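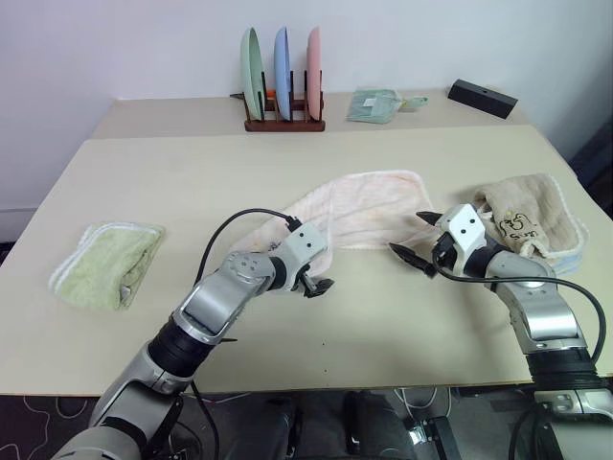
Vie 9 agosto

Formulario de admisión, campo "nombre de uso". Sigo con la revisión del módulo en Prarnurum, rama de pruebas.

El problema de partida: el nombre registral y el nombre de uso comparten tabla, pero la etiqueta de la pulsera y la de los tubos de laboratorio se generan desde consultas distintas. La pulsera lee el nombre de uso si existe. El tubo lee siempre el registral. En la extracción, enfermería compara dos etiquetas que no coinciden y llama a admisión. Melahat Bilgin recogió el caso en la consulta de endocrino y pasó el detalle por correo; copio lo esencial en la carpeta del proyecto.

Prueba de la mañana. Paciente ficticia de la base de test, registral y de uso diferentes. Generadas las etiquetas desde las dos rutas:
– ruta A (pulsera): nombre de uso, apellidos, número de historia, fecha de nacimiento.
– ruta B (tubo): nombre registral, apellidos, número de historia. Sin fecha.

La ruta B trunca además a partir del segundo apellido si el nombre es compuesto. No estaba en el parte de incidencia. Lo abro aparte para no mezclar.

Cambio aplicado: ambas rutas leen ahora de la misma vista. El registral queda visible en la ficha administrativa y en lo que va a la aseguradora, y desaparece de la llamada en sala de espera y de las etiquetas. El número de historia pasa a la primera línea, que es el identificador que debería cotejarse de todos modos.

Pendiente de confirmar con laboratorio: el analizador importa el nombre como texto libre y lo devuelve en el informe. Si el informe vuelve con el nombre de uso y el volante salió con el registral, el conector Noonan lo marca como discrepancia y lo retiene en cola. Esta tarde se quedaron 8 informes retenidos en test, todos por ese motivo. Liberados a mano. Hay que decirle al conector que compare por número de historia y fecha de nacimiento y que ignore el nombre.

Pronombres. Raíssa Moura pide que el campo sea opcional y de texto abierto, sin lista cerrada. De acuerdo en lo del texto abierto. Falta decidir dónde se muestra: ella lo quiere en la cabecera de la ficha, junto a alergias; yo lo pondría debajo del nombre de uso, porque la cabecera ya va cargada y en las pantallas pequeñas de planta se parte en 2 líneas. Hacer maqueta de ambas y enseñarlas en consulta antes de discutir más.

El campo "sexo" no se toca en esta entrega. Los rangos de referencia de hemoglobina y creatinina cuelgan de él y cualquier cambio ahí pasa por laboratorio. Anoto que en pacientes con tratamiento hormonal el rango impreso puede no ser el adecuado y que hoy el informe no lleva ningún aviso. Tema para diciembre, con Melahat.

Texto de ayuda del formulario, versión actual: "Nombre por el que desea que le llamemos". Cambiado a "Nombre que usa". Más corto y cabe en la tableta.

Lunes: repetir la prueba con apellido único y con el campo de uso vacío. Mirar si la copia nocturna de Sorkum arrastra la columna nueva.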